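Rustside Hand-Held Gripper Pair: Planning and Budgeting Guide
Bimanual capture equipment for cloth handling and household tasks

Product line: Rustside
Configuration: two hand-held grippers with head-worn camera
Supplied as: complete pair, charging dock, software licence
Page maintained by: Hilde Baert, applications

This page is for buyers who are preparing a purchase request or working out how many sets a project needs. Prices are given on quotation only. The notes cover garment work on flat, soft surfaces such as a made bed or a padded table, with one operator per set.

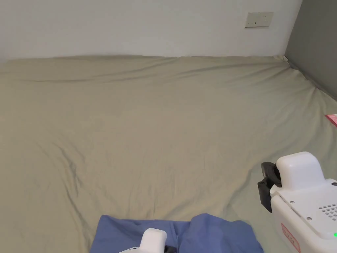
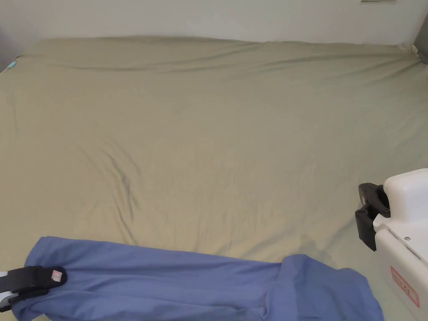
Views from head height: white hand-held grippers and a blue cloth item on a fitted sheet.

Scope of supply

Each set contains one left gripper, one right gripper, a head mount with camera, a dual charging dock and a carrying case. The left and right units are not interchangeable. Spare units are therefore ordered by side, and the side must be stated on the order form.

Not included: storage drives, a work surface, garments, lighting. These are usually bought locally and should appear as separate lines in the budget.

How many sets to order

Start from the number of operators working at the same time, not from the total number of operators. A set can be passed between shifts provided that the head mount is refitted and the finger alignment is checked at each handover. Allow 16 minutes for this the first few times. Experienced operators need less.

A site with four operators working at once should order five sets. The fifth covers units out for service and avoids stopping a station when a finger needs replacing. Sites with a single operator generally do without a spare set and keep one spare gripper for the dominant hand.

For short projects, the hire option is normally cheaper. The minimum hire period is 30 days, counted from delivery. Hire sets are identical to sale sets but come with part-used finger pads, and pads worn past the marked line on arrival are replaced free of charge.

Work surface

A bed is a reasonable surface for shirts, towels and pillowcases. It allows the operator to stand or kneel at one side and gives more free area than most tables. The following points should be settled before equipment is ordered:

Height. The mattress top should come no lower than the operator's knee. A low bed causes the operator to stoop, and the head camera then sees mainly forearms.

Sheet. Use a fitted sheet in a plain, matt colour which contrasts with the garments. Flat sheets travel with the garment when it is dragged. Some creasing in a fitted sheet is acceptable and does not need to be ironed out.

Access. Leave 53 cm clear along the working side. Less is possible, but the elbow tends to meet furniture when a sleeve is drawn outwards.

Light. Ordinary room lighting is adequate in most cases. A single strong lamp from one side is not recommended, as deep shadow under a bunched garment makes the fabric edge hard to locate in review.

Fingers and pads

Fingers are the main running cost. Thin cotton is lifted by pinching against the surface, so the tips are in contact with the sheet for much of the working day. Pads wear first at the leading corner. Inspect them weekly and change both pads on a gripper together.

Two grades are offered. The standard grade suits shirts, sheets and light knitwear. The firm grade is intended for denim and towelling and will mark fine fabrics if left closed on them. Mixed garment programmes should budget for both grades, with one changeover per fabric group. Changing grade in the middle of a group makes the recorded closing positions difficult to compare.

Pads are sold in packs of 4, enough for one full set.

Power and docking

Place the dock within reach of a mains socket but off the bed. Sockets behind a bed are often awkward to reach once the mattress is in position, so an extension lead should be added to the budget where this applies. The dock will charge both grippers and the head unit together. Do not charge a gripper on bedding or any other soft surface.

Storage and data transfer

Recordings are held on the head unit and copied off by cable. Wireless transfer is available but is slow for full sessions and is meant for spot checks. Buyers with existing Flulley storage can use it without a converter. Other systems need the standard export tool, which is covered by the licence.

Licence terms

The licence is tied to the set and passes with it if the set is resold. It covers capture, review and export. The Maurya labelling module is charged separately, per seat, and can be added later at the same rate.

Compatibility with arm-mounted grippers

The finger geometry matches the Pretarau arm-mounted unit. Sites which intend to move from hand-held capture to a fixed pair of arms can keep their stock of pads in both grades. Finger bodies cannot be carried over – the fixings are different.

Budget lines to include

Sets, including spare
Finger pads, by grade
Spare gripper, side stated
Storage drives
Extension lead and dock shelf
Garments and two or more fitted sheets per station
Operator training, half a day per person
Annual service, one visit

Garments are often left out. Repeated handling stretches collars and cuffs, and a shirt that has lost its shape no longer behaves like the ones in the wardrobe. Plan to replace them during the project.

Lead time

Orders confirmed by noon on Thursday enter the following week's build. Delivery dates for August are limited and should be agreed before a purchase order is raised. Spare pads ship from stock.

Quotations and hire enquiries: Georges Semaan, sales desk. Please state the number of simultaneous operators, the fabric types and the planned length of the project.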